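Category: Facilities and Workplace

Shared Cabinets to Be Cleared Before the Winter Closure

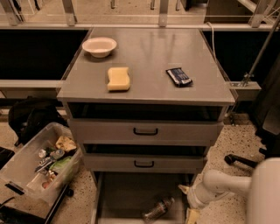

A drawer cabinet with a bowl, a sponge and a snack bar on top, and a water bottle in the open section at the bottom.

The Facilities Office at Vesstead asks all teams to clear the shared drawer cabinets on their floors before the winter closure. Items should be sorted during working hours and placed in the clear plastic bins supplied to each area. The cabinets themselves will remain where they are.

A review carried out in November found that more than 1,000 small items were being kept in shared storage with no name or team marked on them. Most were everyday things such as cloths, bags, hand tools and bottles. Food was also found in several drawers, although the storage policy does not allow it.

Staff are asked to observe the following:

Food and drink must be taken home or moved to the kitchen on the same floor.
Bowls and sponges are to be returned to the kitchen. Worn sponges should be thrown away.
Tools should be handed in at the Werico store room, where they will be labeled.
Drawers should be emptied fully, wiped out and closed.
Bags left on the floor must be collected by their owners.

Each team may keep one bin of labeled items - cloths and cleaning supplies included - beside its cabinet. Unmarked items will be held at the Breathnach Building front desk for 30 days and then discarded or donated.

Daithí Ó Flaithearta will coordinate the work on the lower floors and Guoqing Bai on the upper floors. Requests for additional bins should be sent to either of them by Sat 2 December. Cabinet keys that are no longer needed may be returned at the same time.

Recent items
Kitchen Supplies: Revised Ordering Process
Clirov Meeting Rooms Reopen
Lost Property Desk: New Hours
Parking Permits for the Coming Year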